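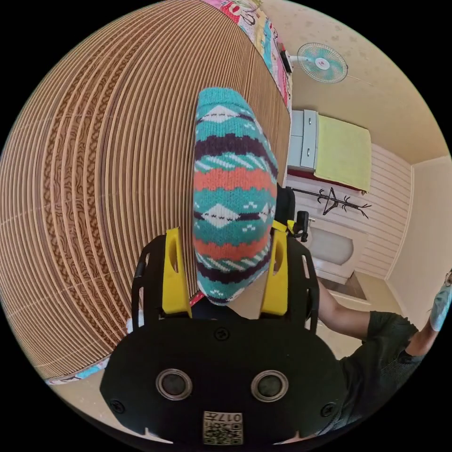
I've stopped saving sock pairing for the end of the laundry. Patterned ones go first – the stripes and zigzags are so easy to spot in a heap! – and the plain ones can wait until there are only a few left. Hold each sock up by the cuff and give it a little tug so the toe straightens out, then lay it flat on its partner and fold the two over once. I don't ball mine any more (it ruins the elastic), and knitted ones sit much better in the drawer folded.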